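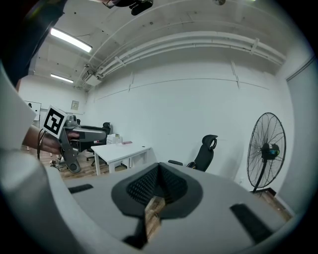
Re: can a machine do ANY real chore yet?

brisbridge_bob wrote:
Ok so the wife wants to know why we can put a rover on Mars and I still fold the towels. Serious question. Is there anything past the robot vacuum that works in a normal house? Not a demo video. A house with stairs and a dog.

tallgrass38
Dishwasher. Done. Next thread.

brisbridge_bob
I load it. I unload it. So, half a machine.

Rogelio Espiritu
I do maintenance in a shop in Cunlow, we have two arms on the packing line. They're great as long as the box is where the box always is. Somebody bumps the fixture and it's me with an Allen key till lunch. Now picture that with your towels — every one lands in a different heap. Ten years off, easy.

m_quill
Ten years is what they said ten years ago. The hands are getting better fast though. Lot of the newer work is people doing the chore themselves holding a gripper, trigger and all, and the machine learns from that. No programming every move. So "box is always in the same spot" is kind of an old complaint

Rogelio Espiritu
Old complaint, current paycheck.

m_quill
lol fair

Bartosz Szewczyk
Disagree with both. Problem isn't the hand. It's knowing when you're done. My mother in law can look at a counter and say that's clean. Sensor says what? I wiped 283 times, finished? We tried an automatic parts washer at Śliwiński, same story, somebody still had to pull every tray and look at it. We sold it on.

tallgrass38
what did it cost you

Bartosz Szewczyk
Too much. Plus the floor space.

pennyloafer
Has anyone tried the Zundurico window thing? Neighbor has one, stuck itself to the glass and just sat there beeping. He did get clean windows in the end but he did the corners by hand

brisbridge_bob
See thats my point. "He did the corners by hand." There's always corners.

m_quill
You people want it perfect on day one. If it does 80 percent of the laundry I'd take it. I fold badly too.

Rogelio Espiritu
80 percent at home fine. 80 percent on my line is a pallet of rejects and a phone call. Not the same question. Bob asked about a house so ok, I'll give you the house, maybe five years. Stairs and dog, no.

pennyloafer
Sorting socks would do me. Just socks.

Bartosz Szewczyk
Socks is the hardest one!! Two black socks, slightly different black. I can't do it.

tallgrass38
buy all the same socks. total cost $38, no robot needed

brisbridge_bob
Ok that is the first useful answer in this thread. Still folding the towels tonight. m_quill if you have a link to any of that learn-by-doing stuff post it, I'd read it. Nothing with music over it please

m_quill
will dig some out after work — most of it is dry as toast, warning you now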